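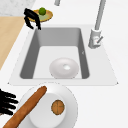 ## Getting stage make-up out of a show costume

I've done 15 runs with the Stendgate Players and greasepaint still gets on my collars every time! Dab on washing-up liquid, leave it for 50 minutes, then rinse from the back in cool water (never hot, it'll set).

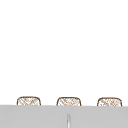
Sequins want a gentler go. Turn the top inside out, swish it in cool water and dry it flat on a towel. Before I pack mine away I hold it up to something bright and plain, like that big stretch of off-white over the light grey band, and any bald patches show up straight away. Meenakshi Dwivedi lent me her beading needle in June and I still owe her it back.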